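Switching to a smaller kitchen

We moved to the apartment on Rutherford in November, and the kitchen is less than half the size of the old one. I spent the first month annoyed about it. I've mostly stopped now, so I'm writing down what we changed.

The first thing was the boxes. We had 14 marked "kitchen" and the cabinets were full after six. I left the rest in the hallway for three weeks and only opened one when I needed something out of it. I needed the colander, the good knife and the rice pot. Everything else went to my brother-in-law or the thrift store, apart from one box of my grandmother's dishes that is still under the bed.

The second thing was the counter. The microwave took up most of it, and we used it for reheating coffee. Lev Dovhaniuk from downstairs said he'd take it, so he did. I reheat coffee in a saucepan now. It takes longer and I burn it sometimes. 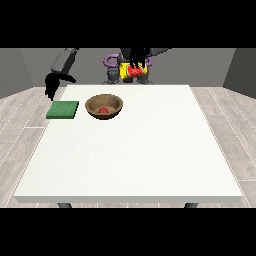 Groceries were harder. At the old place I shopped every other week and filled the pantry. There is no pantry here, so I go twice a week and walk. I kept the receipts to see what that did to the bill. The last full month at the old house came to $1,282, which included a lot of things we threw out. January here was $877. Some of that is eating less meat, so I can't say it's all the kitchen.

We did spend money on one thing. The drawer next to the stove wouldn't close, and the landlord said it had been that way for years. Brodie Waaka came over with his tools and found that the runner was bent. A new pair cost $124 with shipping, more than I wanted to pay for a drawer, but they only came in an odd size. It closes now.

I still miss having somewhere to put the big stockpot. It lives on top of the fridge and I have to get the step stool to reach it, so we've had soup twice all winter.

Next is the shelf over the sink. It sags on the left and I don't trust it with anything heavier than tea.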